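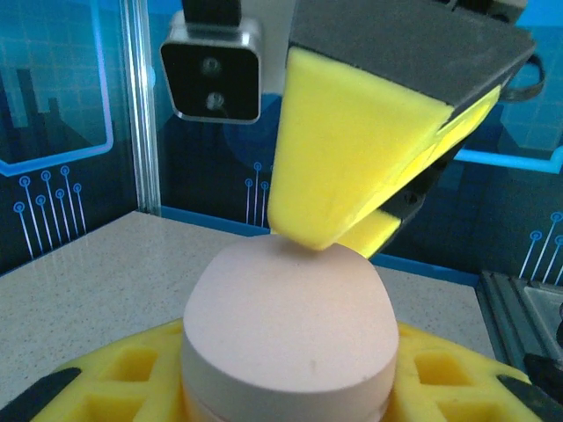
*Almofada amarela do gripper encostada ao topo da peça rosa, no suporte amarelo.*

**28 de maio de 2023** – kit de dedos macios Nonelel, bancada 2

Finalmente tive a bancada livre para pegar no kit a sério, e que bela tarde! Recordo o contexto para quem não leu as notas de novembro: a Villov ficou de nos dizer se quer dedos macios na célula de embalagem, e a Nonelel cedeu-nos o conjunto em avaliação (almofadas de espuma, adaptadores, cabo e um módulo de software que ainda mal abri).

Montagem: muito melhor do que eu esperava. O adaptador entrou no nosso punho sem lima nem calços, coisa que com o kit da Citamdale nunca consegui. O manual é que continua fraquinho, a página dos binários de aperto vem em branco no PDF. Pedi a versão corrigida.

Suporte preso com as duas cintas pretas, como de costume nesta mesa. Apertar o lado direito com calma, que passa por cima do perfil de alumínio.

**O que correu hoje**

- Aproximação vertical à peça rosa, velocidade reduzida, paragem por contacto.
- Série de 200 ciclos de contacto e recuo. Registo guardado na pasta da bancada, ficheiro com o nome do kit.
- Quatro níveis de força no software, do mais leve para o mais pesado. O nível 1 já chega para detetar a espuma, fiquei mesmo contente com isto (espuma contra espuma era o caso que me preocupava, cede dos dois lados e o sinal sobe devagar).
- No nível 4 a paragem vem tarde. Não usar com estas peças.

O que mais me agrada é a ponta arredondada. Consigo encostar ligeiramente fora do centro da cúpula e o contacto continua legível, por isso dá para relaxar um pouco a calibração da câmara. Digo «um pouco»: ainda não medi até onde.

Chatices: o software perde os parâmetros quando se desliga a alimentação. Duas vezes. À segunda já os tinha num ficheiro de texto. E a laçada do cabo preto, ao lado do corpo do gripper, incomoda-me nas rotações grandes do punho; para já limitei o eixo 6 e pronto, mas para a Villov vai ser preciso uma guia decente.

Preço de tabela do kit completo: 620 €. O par de almofadas de substituição vende-se à parte e ainda não tenho valor, já perguntei. É o número que falta para comparar com a Citamdale como deve ser, porque o desgaste vai mandar nisto tudo.

**A seguir**

- [ ] Repetir a série no nível 2, com a peça rodada no suporte
- [ ] Preensão lateral (hoje foi só toque por cima)
- [ ] Ver se o módulo fala com o controlador Dhanial sem a caixa intermédia
- [ ] Guia para o cabo, experimentar imprimir uma
- [ ] Pesar as almofadas antes e depois de uma série longa

Se alguém usar a bancada antes de mim: o programa carregado é o da série de contacto, e o limite do eixo 6 está ativo. Carregar o ficheiro de parâmetros antes de ligar os dedos, senão arranca no nível 4.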